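About Us – Drikero

Hi, and thanks for clicking on the page that hardly anyone clicks on! 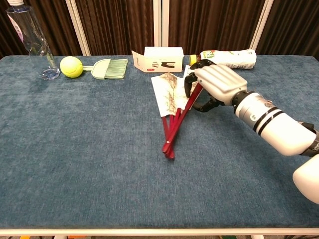 So I was told an about page should say who we are and what we do, and I will get to that, but I can't tell our story without telling you about the night we broke the hand. It's the reason half of our work looks the way it does now, and it's the first thing people ask me at trade shows anyway.

Drikero is a small shop in Hatirville. We teach humanoid robots to pick up everyday stuff and put it down again where it belongs. Bottles, bags, brushes, tools, balls, little boxes, whatever people leave lying on a table. There are 11 of us, and we work in the back half of an old carpet showroom (yes, we still find samples behind the radiators).

We started out doing sorting jobs for a parts warehouse, and we got pretty cocky. Our first grasping program, Skevitz, did great with anything that had a nice simple shape. Give it a bottle and it was happy all day. Then in September we gave it pliers.

If you've never thought much about pliers, I hadn't either. They're a rotten thing to hand a robot. The weight is all up at one end, the handles swing, and the shape changes while you're holding it. Skevitz picked a spot near the joint, which was a fine choice, and started to close. One handle swung over and wedged itself against the thumb. The hand felt resistance and decided it didn't have a good enough grip yet. So it squeezed harder. And then it squeezed harder again!

I was standing right there with a sandwich. By the time I got to the stop button, 3 finger tendons had let go and the thumb was bent in a direction thumbs don't go. The pliers were fine, of course. Not a scratch.

Nobody got hurt, and I want to say that plainly. But one of us could have been. It was after 8 p.m., we were tired, and a minute earlier I'd had my own fingers in there straightening the handles. The stop button was on the far side of the bench, where it had been since we moved in, and I'd walked past it a thousand times without thinking about how long that walk was.

We shut everything down for 2 weeks. I wrote to our customers and told them what happened, which was not a fun afternoon. Then we went through the logs, all of them, and found 143 earlier grasps where the hand had done the same thing in a smaller way. It would meet something it didn't expect and push a little harder, and then the object would slip or settle and everything looked fine. We'd been counting those as good picks. Ouch.

The fault itself was kind of dumb. Our code had one number for "I'm holding it" and treated anything short of that as "try more." It had no idea that a jam and a loose grip could look the same from the inside. A newer system, which we named Janjua, watches how the fingers are moving along with how hard they're pressing. If the force is climbing and the fingers have quit moving before they should, it backs off, opens up, and waits for a person to take a look. It gives up a lot more than Skevitz ever did. It's slower too, and we've lost a job or two over that – I can live with it.

We changed how we work as well. There's a stop button on both sides of every bench now, and one you carry. Hands stay out until the arm is powered down, and that goes for me, the visitors, and the guy who fixes the printer. We don't run new objects after supper. And near misses go in the book the same day, even the embarrassing ones (mostly mine).

Pliers are a regular part of our testing now. Every new version has to deal with them mixed in among other things, handles open, lying partly on top of something floppy like a paper bag. It still catches us out some days. Last month Janjua kept refusing a perfectly decent grasp because the bag crinkled under the fingers and it took that for a jam, so we're working on that one.

If you've got a picking job that keeps going wrong, or you've broken a hand of your own and want to compare notes, come see us. The showroom door sticks, so give it a good shove. We also share our fault write-ups with anyone who asks, including the long one about the pliers – just use the contact form and tell us what kind of hand you're running.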